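The Hill Church That Sings All Night

By nine in the evening the parking lot at Stanadcombe Chapel is full, and people have started leaving their cars along the lane all the way down to the bridge. They come up the hill with blankets, thermoses and sleepy kids (some already in pajamas!), and you can hear the singing well before you see a single window.

The all-night hymn sing happens every March, and I can't think of another church event quite like it. There is no sermon and no guest speaker. Anyone can call out a number from the old Forkar hymnal, which has 920 hymns in it, and the whole room is off and running before the organ has caught up.
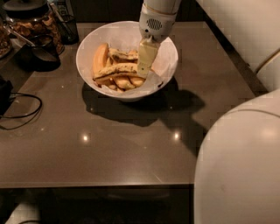

The harmonies are the real thrill. Families here grow up learning their parts by ear, so a ten-year-old will drop into the alto line as easily as humming along to the radio. Around me the benches shook on the low notes — I felt it in my shoes.

At midnight everything goes quiet for 20 minutes of prayer. Then somebody near the back starts up again, very softly, and one row after another joins in. I had goosebumps, and so did the stranger sharing my book.

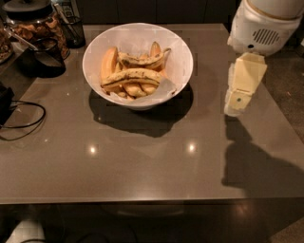
Singing Until Sunrise

The last stretch belongs to the Coman tunes, slow and wide and full of long held notes. By then the windows are turning gray, voices are cracking, and everyone is grinning. I drove home hoarse and sang the whole way.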